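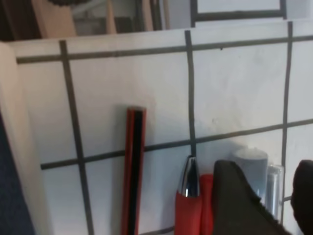

Wrist view, Sunday session. Grid by me, by hand, as the lines will confirm.

3/8/26

Went in again. I had promised myself one weekend without the arm, and Ravindran Thomas had promised me he would cover it, and by ten in the morning both promises were off because his kid had a fever and I had the other key.

The target is 400 good runs on the cup-and-stick setup before we ship anything to Rollthorpe. We stood at 200 on Friday night. I got through another 100 today, which sounds better than it felt. My right shoulder has opinions about it. You sit there with the controller, you bring the fingers down, you close them on something, you lift it, you put it back, and then you do it again a bit to the left so the model doesn't decide that the whole world lives in one spot.

The taped panel was my idea. I thought that a grid would help me spread the starting positions out, and it does, as long as I don't look at the lines for too long. Ravindran asked last week if I had put the tape on during an earthquake. He also asked whether the model would learn to steer by the wobble in the tape, and I laughed, and then I lay awake over it. So tomorrow I'm supposed to do a batch with the panel flipped to its plain side. The smudges on this side are probably a feature by now too.

Things that gave me trouble: the glass cylinder, as always. From the wrist it is two pale lines and a rumor. I closed on thin air twice and kept both runs, labeled as misses, because Hebden wants misses. Hebden wants everything. The last wish list had 3000 runs on it and a note saying "ideally more variety," from someone who I think has never picked up a red stick with a black stripe for a whole afternoon.

The shiny cap was the other one. It throws the light right back at the camera and I kept slowing down in front of it for no good reason. Slow runs teach slow. I threw out nine of those and redid them with the radio on, which fixed my pace and ruined my mood (all ads).

Dusent crashed once on saving, around lunch. Lost one run. I said a few things to it that I hope are not in the audio track. Must check if there is an audio track.

The saw blade and all the lumber are still in view behind the panel. I meant to hang a sheet back there and then didn't, and now 300 runs have it, so I suppose it stays. Zusley will call that "natural clutter" in the write-up and get praised for it.

Home at six. Picked up my coffee mug at dinner and caught myself lining up the approach. Set it down, picked it up again slightly to the left.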